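**Shared equipment: the vacuum at Drarnholm**

August 2, 2022

The canister vacuum in the tool closet at Drarnholm has been borrowed a lot since spring, and it has been coming back dirty. Njoroge Muriithi has agreed to look after it until November. He asks that everyone wipe down the outside before signing it back in.

Unplug it first and empty it. Then take a microfiber cloth, wrung out well, and go over the lid and the sides. The green cloths on the second shelf are for this job. Please leave the yellow ones for the kitchen.

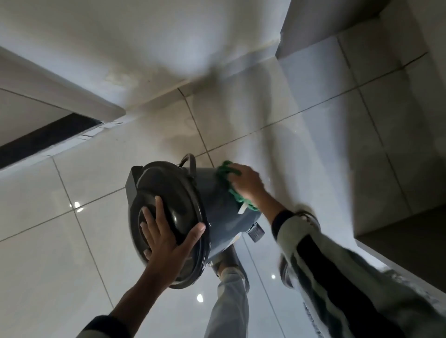
Dust collects where the lid meets the body, and under the handle. A dry corner of the cloth gets most of it out. Go lightly over the labels. The one on the old machine was scrubbed blank, and we had to call Lema twice to find out which filter it took.

Use plain water on the plastic. Last year somebody used the Skolleck degreaser and it left a film that took two of us an evening to get off. If there is plaster or grout on the body, hold a damp cloth on it for 3 minutes before wiping.

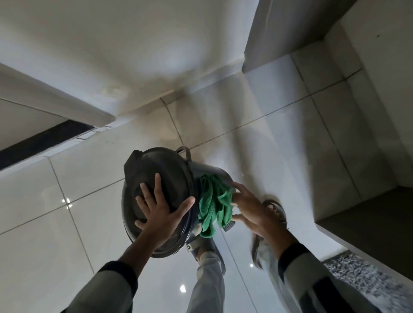
Do I need to clean the filter as well?

Only if you vacuumed up fine dust, such as plaster or ash. Tap it out over the outside bin and put it back dry. Njoroge washes it once a month.

The loan period is still 48 hours. Units on the Dilton side should collect the key from Cameron Mackay in number 30, and return it there too. If you want the vacuum for a whole weekend, write it on the sheet ahead of time so the next person knows.
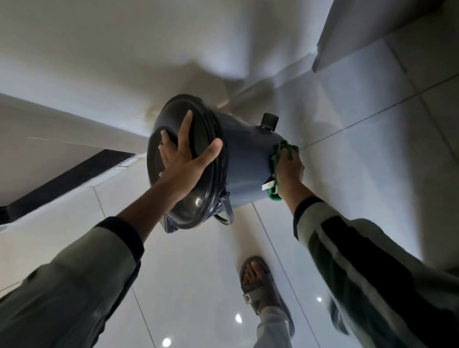

*Wiping down the outside with a green cloth.*

Spare bags are in the box under the sink. Write your unit number on the sheet if you take the last one.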